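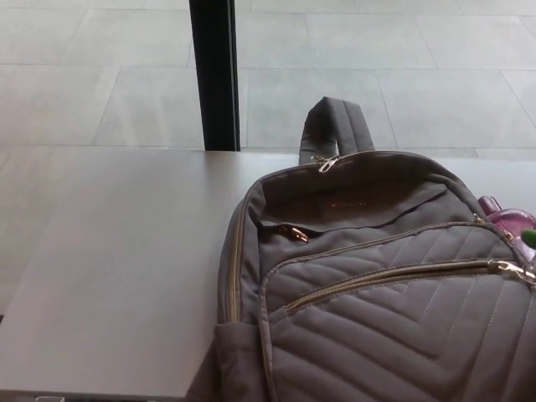 Packing for a long weekend, and why I've gone off lists

11/25/23

I have been a list person my whole life. My mum was one, her sister was one, and when I left home at eighteen I was handed a sheet of lined paper headed THINGS YOU WILL FORGET (tin opener was at the top, and yes, I forgot it). So it feels a bit treacherous to be writing this, but after my last trip I think I might be done with packing lists altogether!

Let me back up. In August I went to stay with my friend Ulla Lundgren, who moved to the coast a couple of years ago and has been nagging me to visit ever since. Three nights, one train with a change, and a promise of sea swimming that I had been dreading since about March. I did my usual thing. I sat down with a cup of tea a full week ahead and wrote out everything I could possibly want, divided by day, with a separate column for "weather turns". By the time I'd finished I had 24 things on the page and that was before I'd got as far as toiletries.

And then of course I packed all of it. That's the trouble with a list, I think. Once a thing is written down it has a sort of right to come along. Four tops for three days? Well, they were on the list. Proper walking boots as well as trainers? On the list. I even took a travel iron, which I have owned for years and used exactly never, and which weighs the same as a small dog.

I took the big suitcase, the one with the wheel that pulls left. The change of trains involved a footbridge with no lift and six minutes to get over it, and I made it, just, purple in the face and swearing under my breath, and a very kind lad of maybe fifteen carried the case up the last few steps without being asked. I hope his exams went well.

Anyway. Ulla met me at the other end and took one look and said "are you moving in?"

We had a lovely time, I should say. It rained the whole of the second day and we stayed in and played cards and ate toast. She has got very into bread. The swimming happened on the last morning and was every bit as cold as I'd feared, and I'd do it again tomorrow. But when I got home and unpacked, I did something I'd never done before, I made a pile of what I'd worn or used and a pile of what had only been for a ride. The second pile was so much bigger it was embarrassing. Clean jumper, clean jumper, two books, the boots, the iron, a whole first aid kit (Ulla is a nurse).

I mentioned all this to Ayten Sezer at work, who goes home to see her family twice a year and never seems to have more than a bag on her shoulder. I'd always assumed she had a wardrobe full of clothes waiting for her at the other end. No! She says she packs the night before, in ten minutes, with the radio on. She thinks about what she'd wear if she were staying at home, packs that, and then adds whatever she'd be properly cross to be without. For her that's her glasses, her charger and a jar of a particular pepper paste, except going the other way, when it's teabags for her aunt.

"Cross" is such a good test. I've been trying it out in my head ever since. Would I be cross without a second pair of jeans? Mildly put out at most. Would I be cross without my own pillowcase? Yes, extremely, and I no longer care who thinks that's odd. It folds up to nothing and I sleep like a baby on it.

So a fortnight ago I had another go. Two nights at my brother's, a much easier journey, and a good place to get it wrong because he has a washing machine and we're the same size in socks. I packed at nine in the evening. It took longer than ten minutes because I kept drifting over to the desk for a pen, out of pure habit, and having to send myself back. One bag. I could lift it with one hand and I walked from the station instead of waiting for a taxi, which saved me enough for a very good sandwich.

What did I forget? Toothpaste. He had toothpaste. I also forgot my hairbrush, and I did miss that, and spent two days looking like I'd come through a hedge, but my brother didn't notice and my niece told me it was "nice and big". I'll take it.

A few bits I've picked up along the way, in no order at all:

Wear the bulky jumper on the train. You'll be too hot for the first half hour and then someone will open a window and you'll be thrilled.

Decant things. I know everybody says this, but I'd always bought the tiny bottles at the chemist at silly prices. An old contact lens case holds plenty of face cream for a weekend. Label the sides or you'll be putting conditioner on your cheeks.

Put tomorrow's clothes on top. I am still terrible at this and end up with everything out on the bed by midnight.

One book. If you finish it, hurray, there'll be a shop, or a shelf in the spare room with something dreadful from the nineties on it. I read half of a submarine thriller at my brother's and I'm desperate to know how it ends, so if you see me asking to visit again before Christmas you'll know why.

I haven't thrown the old lists away, by the way. I found a stack of them in the kitchen drawer, 13 in all, going back to a camping holiday where I'd written "matches" three times and underlined it. There's one for a wedding that just says "hat???" at the bottom. I couldn't bear to bin that.

The travel iron has gone to the charity shop, though. The lady at the till plugged it in to see if it worked and it made a noise like a kettle and she said she'd have it for herself, so that's found a good home.

Next up is New Year, four nights, and cold, and there's a party on one of them that needs proper shoes. I'm already a bit twitchy. If any of you have managed smart shoes and a warm coat without going back to the big case, please tell me how in the comments, I'll be reading every one with a pen in my hand.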